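The flowers were meant for the third floor at Prillow, and somehow I'd ended up with them on my desk at 10 at night. Yellow, white, a bit of orange — 450 for the bunch, if you believed the receipt from Girker. I hadn't written the card.
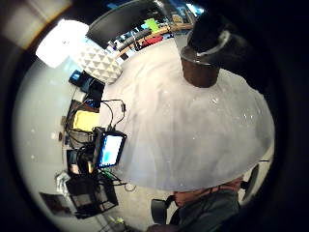

I'd been putting it off since lunch, of course. What do you say to a whole team you're leaving? I tried "Thanks for everything" and it sounded like a parking ticket. I tried a joke about the Nuchit account and scared myself.

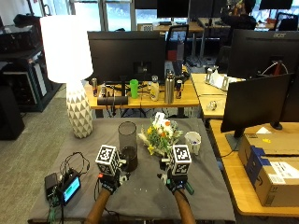
*The bouquet on its side, next to the vase and the paper cup.*

So I fussed with the stems instead. My grandmother never measured a stem in her life; she just squinted, and I squinted too. Then the phone buzzed. Ternine again, wanting to know if I could start early!

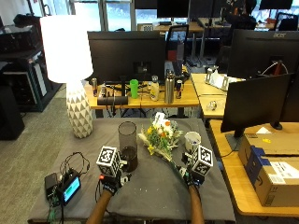
*Long stems, dried plumes, and the little white card.*

I let it ring out and went looking for a pen.

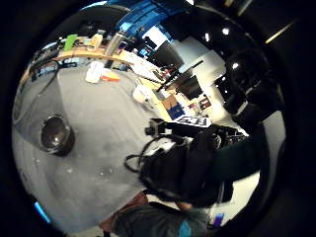 Do you trim the stems before or after you write the card?

After, I decided. I wrote "I'll miss the noise," and reached for the scissors.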